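**Kitchen Demonstrations Project – progress report to the Plinham Fund**

Reporting period: second half of year one
Prepared by: Lurdes Esteves, project lead
Date: June 15, 2018

## Where we are

The grant pays for a set of demonstrations of small kitchen jobs, each one done by a person driving the arm, and for a first round of training on what we collect. The agreed total is 4,000 demonstrations by the end of the grant. We have 237 that passed review from the cooking pot station, which opened this period, on top of the set reported last time from the drawer and shelf stations.

That is fewer than we planned for the pot. The shortfall comes from three weeks lost to the hand controller, described below, and from a review step that threw out more recordings than we allowed for.

## How the demonstrations are done

We use two methods. In the first, the operator holds the arm at the wrist and moves it through the job while the joints are slack. In the second, the operator sits at the Harka desk controller and drives the arm by remote control, watching a live view from a fixed camera.

Hand guiding is quicker to learn. New operators were producing usable motion on their first day. The trouble is that the operator's own arms and shoulders end up in most of the recordings, and the trained policy then has to work from views with no person in them. We have kept hand guiding for lid work, where feel matters, and moved everything else to remote control.

Remote control took longer. Operators needed 16 practice runs each before we kept anything. Judging depth from a single view was the main complaint, especially when reaching over the rim of something tall. A second view was added to the operator's monitor in the last month and the complaints have dropped off.

## The pot station

The job set at this station is short: take the lid off by the knob, set it down, pick the food item up from the plate, lower it into the pot, and put the lid back. Operators may also be asked to turn the dial on the front panel as a separate job. The pot stays unplugged for all of this work.

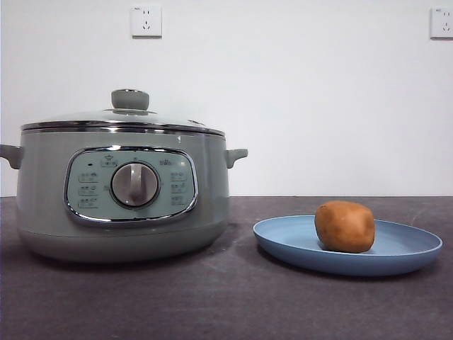 Start positions are changed between runs. The plate moves nearer or farther from the pot, and the item is turned on the plate so that the operator can't repeat one grasp from memory. Early on we let operators choose the layout themselves and they drifted toward the easy ones, so the layout now comes from a printed list of 360 cards, worked through in order.

The lid is the hardest part. Lifting it is fine. Seating it again takes small corrections that operators make without thinking by hand and find awkward at the desk, where a slight lag in the controller turns a small correction into a large one. We slowed the arm to half speed near the rim, which helped, though it makes the recordings longer.

## Problems

- **Controller drift.** The Harka unit lost its zero position after long sessions. Cruzado, the supplier, replaced it under warranty. Three weeks lost.
- **Rejected recordings.** Most rejections were for pauses, where the operator stopped to think partway through a reach. We now ask people to abandon the run and start over if they get stuck.
- **Labelling.** Two reviewers were using different rules for when a grasp begins. The rule has been written down and the older files are being checked again.

## Training results

A first policy was trained on the pot recordings using the Fellel software. It picks up the item from the plate reliably when the layout is close to one it has seen. It doesn't yet replace the lid. We don't want to put a success rate on this until the test layouts are fixed.

## Spending

Spending is under budget on equipment and slightly over on operator hours. We ask to move the unspent equipment money across to wages. No increase to the total is requested.

## Next period

Collection at the pot station continues through the summer on the same card list. The dial job will be recorded by remote control only. We expect to retrain in October and will send the test layouts to the Fund beforehand for comment.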